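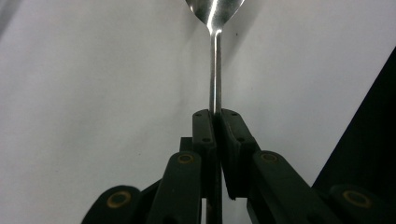 *Photo: Gun-woo Shim*

## Rust spots on 18/0 flatware after the dishwasher

**podora_617** · December 11, 2020

Bought a set in November, stamped 18/0. After 17 cycles there are orange specks on the knives and on the necks of two spoons. Water is softened. Tablet detergent, normal program, heated dry. Is this the steel or the machine?

**Zitetti**

Probably both. 18/0 has chromium but next to no nickel, so it pits sooner in chloride than 18/10 does. Check the cap on the salt reservoir. A loose one leaks brine into the tub.

**lernura**

Disagree on the steel. I have run 18/0 for years with no specks. Most orange spots are transferred rust from something else in the load, usually a chipped rack tine or a cheap peeler. If it wipes off with a mild acid and the surface underneath is smooth, it was never the spoon.
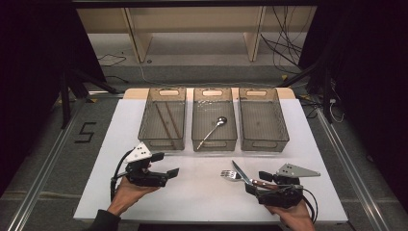
Also sort by material before loading. Carbon steel goes in the sink, and so does anything wooden. Stainless gets its own basket, handles down, not nested.

**Zitetti**

> it was never the spoon

Too strong. Knives are usually a harder grade with more carbon, and they do pit on their own. Spoons I will give you.

**podora_617**

Cap was a quarter turn loose. Rack has one bare tine at the back. Citric acid took the spots off the spoons. Two knives still have pits I can feel with a fingernail.

**cho_31**

Pits are permanent. Turn off heated dry, open the door when the cycle ends, and run a rinse after every salt refill. Tine paint is cheap, give it a full day to cure.

**lernura**

Agree on the rinse. Heated dry makes no difference in my experience.

**cho_31**

It did on mine. Same set, 40 cycles each way, far fewer spots with it off.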